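We use cookies to keep you logged in and to remember your settings. Accept / Manage
Last updated: 2020-06-07

Tea rings on a white table top, what do you use?

mossgate
Bought a second-hand Tuvell table for the kitchen. White top, matt finish, wood along the edge. After 3 weeks it has tea rings and a faint yellow patch where the curry sat. Washing-up liquid does nothing. I don't want to scrub it shiny. What works?

Svend Snorradóttir
Bicarbonate of soda mixed to a paste with water. Leave it on for 19 minutes while you do something else, then wipe with a damp cloth. I have done this on mine for years.

plumline4
Wouldn't touch bicarb on a matt surface. It's a mild abrasive and you end up with polished spots that show every time the sun comes in. Ask me how I know. White vinegar, half and half with warm water, soft cloth.

Svend Snorradóttir
It only polishes if you rub. I said leave it and wipe.

plumline4
People always rub. And keep vinegar off the wood strip whatever you do, it lifts the oil.

mossgate
So which first? The edge looks oiled to me but the seller didn't know.

Socorro Giraldo
Try each one on the underside or a back corner before you do the middle. For the curry, put the table by a window for a few days. Turmeric fades in daylight. I had a yellow mark on a Drivau worktop that went completely in June with no cleaning at all.

kettle_end
Seconding the daylight. Also the Paulík cream cleaner is fine on mine. The Tullico spray left a film that took longer to get off than the tea did.

plumline4
Cream cleaner is an abrasive as well.

kettle_end
Not much of one. Mine has had it every Saturday and looks the same as when we got it.

mossgate
Did the vinegar on the rings this morning, 4 goes with a clean cloth each time. Rings gone, no shine that I can find. The curry patch is paler but still there at the stove end, so I've turned that end to the window and will leave it. Edge wiped dry straight away.

Socorro Giraldo
Good. Oil the edge while you're at it.

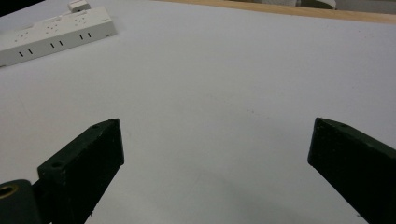
White top and a bit of the wood edge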